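# Three Blocks and a Square: my Gandell project report

I'll start with the boring part, which is the table. My whole project is about stacking small painted cubes neatly inside a marked square, and I spent way more of September on the table than on the cubes. The first one I tried in the Gunn building was a dark wood-look thing that hid every shadow. The white one is so much nicer to work on! You notice right away where a cube is sitting, and you can follow its shadow as it gets close to the surface. It does pick up gray smudges, and I gave up scrubbing them after the first week (they come back overnight, I swear).

The colors were picked the same way, by trying stuff. I had a blue cube in the set for a while and it looked almost black in the evening. Yellow and green stayed because I could tell them apart from across the room, even with my glasses off.

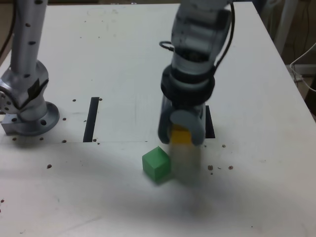

Mahsa Shojaei wrote in the margin of my draft that I should say what happens for people who are color blind, because red and green together is the classic bad choice. She's right and I didn't test it. If I do another round I'd put a dot or a stripe on one of them, or bring the blue back and fix the lighting.

## The cubes

They're painted wood with the edges sanded down a little. I wanted the edges rounder at first, so they'd be nicer to hold, but every bit you take off the edge is a bit less flat face to stack on. Two of my early ones were so round that they rocked. I went back to a light sanding and left it there.

The paint is Fukden, two coats. A third coat covered the grain completely and made the faces slippery, and I kind of like seeing the grain anyway. On the red one you still get faint lines across the top. 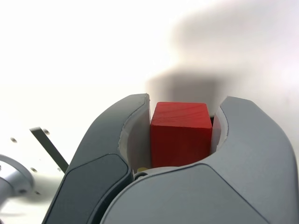

Couldn't you just leave them unpainted and use colored stickers? (That was Iona Tosh, at the halfway talk.) I tried it the same evening! Stickers are quick, but the corners lift, and then the cube on top sits on a little ridge. Paint takes a whole afternoon with drying time and I still think it's worth it.

## The markings

For the tape I used black Lerkamar, the narrow roll. The square is where the stack goes. There's also a straight strip farther to the left, and I've changed my mind about its angle more times than I want to admit. The surface has a seam in it, very faint, and my rule ended up being that tape shouldn't cross it if I could help it. Tape over a seam wrinkles, and then you keep picking at it.

I cut the corners of the square with a craft knife. Tearing by hand leaves a fuzzy end and it bugged me every time I looked at it.
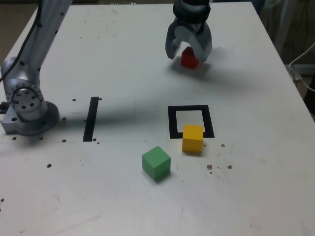
*Fig. 3. The red, yellow and green cubes with the black tape markings on the white tabletop.*

## What I tried and what I got

I logged 357 stacks in my notebook over the project, and 73 of them fell over or got knocked. Most of those were from the first days, with the rounded cubes. I wrote down the color order, whether the bottom cube was fully inside the tape, and how far off center the next one landed. My limit for a "neat" stack was 2 mm, and wow, that's strict when you're judging it with a plastic ruler and one eye closed.

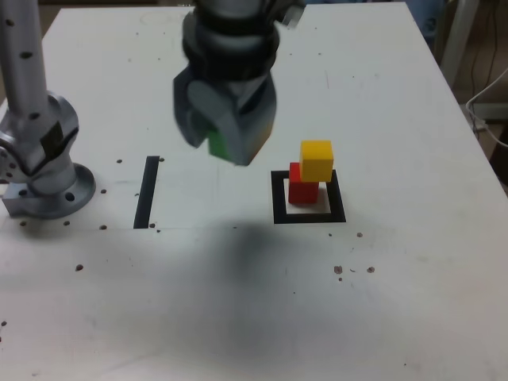

Neatness and steadiness turned out to be pretty separate things, and I mixed them up in my plan. I'd been scoring them as one number. A stack can look messy and stay up fine. Take the yellow cube sitting on the red one inside the square: it's shifted a bit to the right and toward the back, so you get a piece of red top showing on the left, and the pair is still standing there. In my old scoring I'd have taken points off twice for that. So I went back and split the column in the notebook into "straight" and "standing," which cost me a whole evening.

Color order made no difference that I could find. I did like red at the bottom best, but that's just taste.

## Stuff I'd change

A bigger square, for one. A better ruler, or a little card with the offset marked on it. I'd also write the log up every night, since my handwriting from the first week is terrible and I had to leave some notes out. The limit for this report was 3,000 words and I'm way under, so the full log is in the blue folder with the spare tape and the two rocking cubes.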